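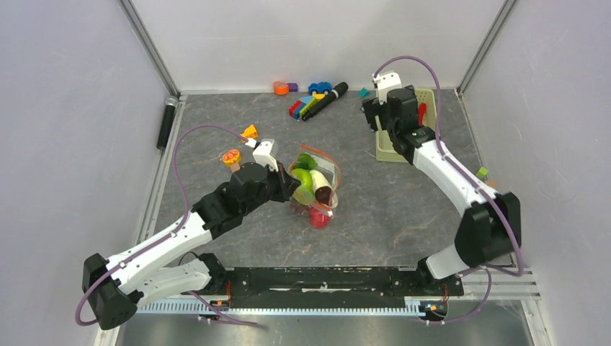
Budgeting for a two-arm tabletop cell

Purchase requests for a bench cell usually list the arms and grippers and little else. The rest of the cell then gets bought in small orders over the following months, at retail prices, while the arms stand idle. The steps that follow set out the order in which we plan a cell before any quote is requested. They assume two light arms mounted along the front edge of an enclosed table, used for sorting and bagging small household objects.

Step 1. Fix the work area first

Draw the table at full scale on paper and mark where each base will sit. Both arms should reach the center of the table. Each should also reach its own side without crossing the other. Reach figures in catalogs are measured to the wrist flange, so add the gripper length separately and check the near corners as well as the far ones. An arm that reaches the back wall may still be unable to fold tightly enough to pick something up near its own base.

Step 2. Price the mounting

The beam that carries the bases is a separate line. So are the side rails, the profiles and the fasteners. If you want to shift a base later, include a toothed rack or a slotted beam now. Retrofitting one means taking both arms off and repeating the calibration. Ask the supplier for the bolt pattern in writing before ordering metal. Wirimau and Adik use different patterns, and an adapter plate adds height that changes the reach drawing from Step 1.

Step 3. Count cables by joint

Any device fixed above the gripper needs a cable that runs back along the links to the base. Measure with the arm fully extended, then add slack for the elbow and wrist. A cable that is too short limits the motion; one that is too long loops into the work area and catches on objects. Order one spare per arm. Dorel sells right-angle connectors that reduce strain at the wrist, and these should be on the first order.

Step 4. Set the object budget

This line is the one most often left out. List the containers and objects by type:
Open baskets with perforated sides
Clear bags with a rim strip
Toy food, blocks and small vehicles
Long rigid items such as microphones

Clear bags crease and tear, so treat them as a consumable. Our allowance is 189 per quarter for bags and replacement objects together.

Step 5. Write the totals

Use one sheet with three columns: item, unit price, lead time. For planning we enter 3,000 for each arm and up to 3,000 for mounting, enclosure and cabling combined. All amounts are in dollars before tax. Grippers go on their own line, with 2 spare sets of fingertips. Pawlak quotes fingertips only in pairs, so check the unit before multiplying.

Step 6. Sequence the orders

Sort the sheet by lead time and place the longest first. Metal profiles cut to length often take longer than the arms. If the budget year closes in March, the profile drawing should be approved by the end of January.

Send the finished sheet to Jadwiga Sobczak for price checks and to Chang-ho Oh for the reach drawing. Revisions to the cable lengths go to Precious Javier.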